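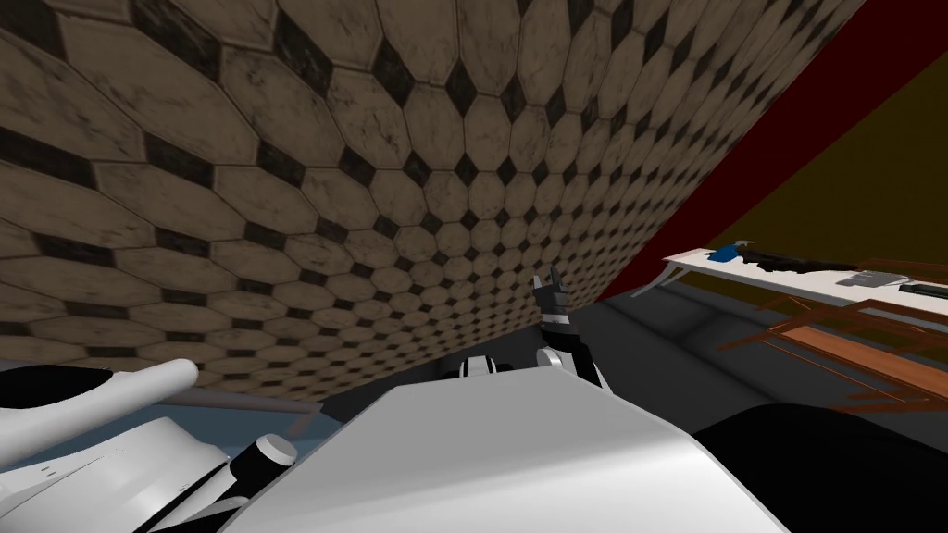

Simulator view from the robot, open day demo. Tiled floor, white shelf on the right, gripper pointing up.

Open day at Dritstead – who went, and was it worth the trip?

dezso_a
I was at the robotics open day in Dritstead in January and I promised some people here to write a report. Excuse my English, I write slowly and I check the words, but some will be wrong.

The doors opened at 10 in the morning. First there was a talk by Setsuko Nakajima about how they teach the two-arm robot in simulation before they let the real one move. After that we went in small groups to the stations. My group began with the simulator, and the picture in this post is a screen from there. The view is from the robot itself, so you see its own white arms at the bottom. The floor goes up like a slanted wall, and I needed some minutes before my head accepted it.

The task they explained to us was to take one object from the white shelf and put it back in a different place. Ms. Nakajima said the program had done 3,000 attempts in the week before the open day, and 681 of them were counted as good. I wrote this in my notebook, so I am sure of the numbers. I was surprised that they said it so openly.

I paid for the train from Bruluno and I do not regret it. I would like to hear from others, above all from those who were in the afternoon group.

hmallet
Thank you for the report, Dezső. I was in the afternoon group and I am less happy than you. We waited 40 minutes for the simulator station and then got a very short turn. Also I must ask: 681 from 3,000 is less than one in four. Why do they invite the public for this?

dezso_a
Huguette, I understand the waiting, this was not good. In the morning we had no line. But about the numbers I do not agree. They told us the attempts were made with the shelf in a new position each time, and the room with other colors too. If they kept everything the same, the number would be higher and would tell us less.

hmallet
They did not tell us this in the afternoon. Maybe the speaker was tired. I still think that a visitor who comes with children wants to see a real arm lift a real cup.

ferrand_rail
Was the real arm running at all? I could come only for the last hour and it was standing still with a rope before it.

dezso_a
Yes, it ran at 11. It moved slowly and stopped one time, then a technician started it again. I did not hear the reason for the stop.

S.Boyer
I was also there, in the same group as Dezső. One thing I want to add about the simulator. Look at the shelf in the picture. There is a small bright blue thing near the left end, and directly after it a long black one. I asked what the black one is, because for me it could be a stapler or the handle of a tool. The young man at the desk said that this is a good question and he would have to look in the list of models! He did not come back to me, but I liked the answer.

hmallet
So they do not know what is on their own shelf.

S.Boyer
He was a student, Huguette, and there were 286 models in the list. He told us that number himself. I would also not know all of them by heart.

ginette_j
I could not travel, so I have only questions.
1. Is the robot in the simulator the same size as the real one?
2. Why is the view so tilted? I work with camera heads at Nosetti and we would call this a wrongly mounted camera.
3. Can one get the slides?

dezso_a
Good questions, Ginette.
1. They said yes, the same size and the same joints.
2. I did not ask, and I am sorry for it. I can only say that the screen was like this when we came to the station. Perhaps another visitor asked.
3. The slides will be sent to all who wrote their address on the paper at the entrance. I have not received mine yet.

ferrand_rail
On question 2 – I think the head was turned. If the camera is in the head and the head leans to the side, the floor must go up like that. But it is a guess from one picture.

ginette_j
It is possible. With so much roll I would still want to see the head angles next to the picture before I believe it. The floor tiles with the little black diamonds are practical for this, you can see the direction of the rows very well.

hmallet
My grandmother had this floor in the kitchen. It was the only thing in the afternoon that my daughter remembered too, "the floor of great-grandma".

S.Boyer
Then the trip was not for nothing :)

hmallet
I did not say it was for nothing. I said that 40 minutes is too long. If they do it again next year I would go in the morning.

dezso_a
I will write to Ms. Nakajima with two points: the waiting in the afternoon, and Ginette's question about the tilted view. If somebody wants to add a third one, please write it here before I send the mail.

ferrand_rail
Please ask if the real arm can run a second time, late in the day. Some of us have work until 3.

dezso_a
I have put it in the mail.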